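Getting Dressed for the Window

A small workroom in Biladach still measures every opening by hand

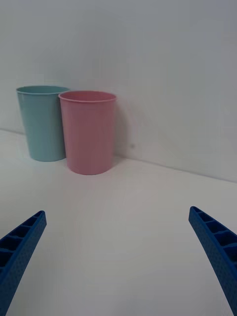 Most people choose curtains last. The sofa is in, the rug is down, the walls have been painted, and whatever money is left goes to the windows. Solange Collet has been making curtains for 26 years and she would like to see the order changed. Color is where she starts with new customers, and she does it with small things that are easy to move. A pale blue plastic tumbler set on a white table, close to a white wall, says a lot about how a light blue lining or panel will sit against white paint. The inside of the cup looks slightly darker than the outside, and the folds of a curtain do the same. A customer who picks a fabric from a flat swatch often ends up with something a shade deeper than expected.

Collet runs Gosselin, a workroom on the main street of Biladach. The name came with the building and she kept it. There are two sewing tables, a long cutting table and a wall of linings on rolls. Shirley Vachon does the measuring and hanging, and the two of them split the sewing.

Vachon measures each window in six places: the width at the top, middle and bottom, then the height at the left, center and right. In older houses the numbers rarely match. One farmhouse outside town had a living room window that was a full inch wider at the sill than at the head. Ready-made panels would have hung fine there, but the customer wanted a Roman shade inside the frame, and a shade has to be cut to the narrowest figure or it will jam on the way up.

Floor-length curtains bring a different set of questions. Vachon asks where the heat comes from. If there is a baseboard heater below the window, she won't hang long panels over it and suggests a shade that stops at the sill. If the floor is clear, she likes the hem half an inch above it. Some customers ask for extra fabric that pools on the floor. Collet will make it that way, but she warns people with dogs.

Fullness is the part that surprises people when they see the estimate. A flat piece of cloth the width of the window looks like a bedsheet once it is up. Gosselin works with fabric 2 times the width of the rod for most jobs, and a bit more for sheers. That doubles the yardage, and a wide patio door can take more cloth than the rest of the room put together. Collet would sooner use a cheaper cotton with proper fullness than a costly linen stretched thin.

Lining adds to the bill too. A plain cotton sateen lining protects the face fabric from the sun and makes every window look the same from the street. Blackout lining is heavier and stiffer, and Collet keeps it for bedrooms and for the odd den with a projector. Interlining, a soft layer between the face and the lining, gives the most body. It also helps with drafts, and orders for it pick up every November when the wind starts coming off the lake.

The hardware has changed more than the sewing. The workroom used to order everything from a catalog with brass rods and wooden rings. Now a good share of the rods and tracks come from Skilteo, whose ceiling track can be bent on site to follow a bay window. Vachon carries a level, a stud finder and a box of wall anchors in the van. Many rods that come down were screwed into drywall with nothing behind it – she patches the holes and moves the brackets out to solid wood.

Moving the brackets often helps the room as well. With a rod that runs eight or ten inches past the frame on each side, the panels can stack against the wall when they are open and leave the glass clear. Height matters in the same way. Vachon usually mounts the rod closer to the ceiling than to the top of the frame, unless there is crown molding to work around.

Care is simple for the most part. Collet tells customers to vacuum the panels with a brush attachment and to leave washing alone unless the fabric was preshrunk before it was cut. Linings and face fabrics can shrink at different rates, and the hem will pucker.

Prices start at $59 for hemming a pair of unlined panels. Custom work is quoted after the home visit. The shop is taking measuring appointments again from 6th July, and customers can bring their own fabric if it is at least 54 inches wide.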